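Cerenthorpe Support › Recording and Upload › Ticket 153

Subject: Wrist view and head view drift apart during long bin-picking sessions
Status: Solved
Product: Mamell recorder, with Skarico upload tool
Opened: 8th February
Priority: Normal

Original report

Hi all! First up, we're having a great time with this setup. We're collecting examples for a policy that moves parts between a bin and a yellow rack, with a full humanoid under teleoperation, and the new recorder has made the whole day smoother. The operators love the foot pedal for marking the start and end of an episode (please never take it away).

Now the problem. Our target for this task is 1000 good episodes. Everything lines up nicely for the first part of a session. Then, somewhere past episode 40, the wrist view starts running behind the head view. By the end of the session the fingers close in the head view well before they close in the wrist view. You can see it by eye if you play the two side by side, and the checker in the Skarico tool flags it too:

sync_check: FAIL stream=wrist_left ref=head
sync_check: OK stream=joints ref=head

The joint log and the head view agree with each other the whole way through, so I'm fairly sure it's only the wrist stream that wanders.

What we've tried so far:

– Restarted the recorder between sessions. The drift goes away, then comes back.
– Swapped the wrist cable for a new one. No change.
– Turned off the live preview on the operator's screen. Perhaps a little better, but I wouldn't swear to it.
– Moved the upload to overnight so nothing else was using the network. No change.

Stills from the task are below, two from the head and one from the wrist.

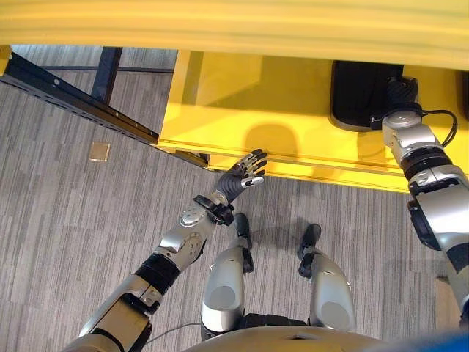
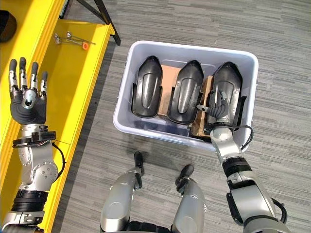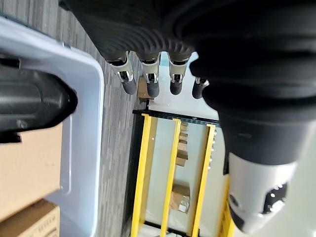 The task itself is simple enough to say: pick a part, move it, let go, back to the ready pose. Operators are told to vary the grasp and the approach as much as they like, and they've become really inventive about it. That variety is exactly what we're after, so I'd hate to throw out the back half of every session over a timing fault.

Two questions, then. Is there a setting that keeps the wrist stream locked to the head? And can the episodes we already have be rescued?

Support reply 1

Thanks for such a clear write-up, it saved us a round of questions. The joints line in your checker output is very handy, as it rules out the main clock.

Could you send the following from one session that drifted?

– the file session_summary.txt
– the recorder log, from power-on to the last episode
– the value of wrist_time_source in your config

Please leave the episodes as they are for now. Don't run the trim step on them, even if the tool offers to.

Customer reply

All attached. The config line reads:

wrist_time_source = arrival

I had no idea that was a setting! Our config was copied over from the old tabletop rig, which we call Ignacio, and it had just the one fixed camera. I'd guess nobody has looked at that line in the move to the humanoid.

One more thing I noticed while pulling the logs. The line "wrist queue depth 2" shows up early on, and the number creeps up as the session goes along. It drops back after a restart.

Support reply 2

You've found it. With "arrival", each wrist picture is stamped when it reaches the recorder, and any wait in the queue gets counted as if it were real time. On a short session you'd never notice. On yours the queue slowly backs up and the stamps slide later and later.

Please change the line to:

wrist_time_source = capture

Then restart the recorder fully. Closing the window leaves the old setting loaded. After that, record one long session and run sync_check on the last episodes as well as the first.

The queue shouldn't be growing either. Your log shows the wrist stream being written at full quality to the same drive as the preview cache. Moving the preview cache to the second drive should settle it, and would also explain why switching off the preview seemed to help.

As for your older episodes, there's good news. The recorder keeps the capture stamps in the raw files even when it isn't using them. Run the restamp tool on the raw folder, with the output going to a new folder, and check the results before you delete anything.

Customer reply

Oh, this is brilliant. We changed the setting, moved the cache, restarted properly and ran our longest session yet:

sync_check: OK stream=wrist_left ref=head
sync_check: OK stream=joints ref=head

Same result on the first episode and the last, and the queue depth stayed flat all the way through. I played a handful back side by side just for the pleasure of seeing the fingers close together in both views.

The restamp worked on the January sessions too, apart from 2 episodes where the raw file had been cut short by a full disk. We've marked those as rejected and will record them again. Everything else passes, including all those odd sideways grasps I was so keen to hang on to.

A small request while I'm here – could the recorder show a warning at start-up when a wrist stream is set to "arrival"? One line in yellow would have caught our eye on the first morning.

Support reply 3

Lovely to hear, and well done on checking both ends of the session. The start-up warning has gone on the list for the next recorder release, and we've added a note about copied configs to the setup page. For the two cut-short episodes, please keep the rejected mark in place so the uploader skips them.

Closing this one as solved. Replying to the ticket will open it again.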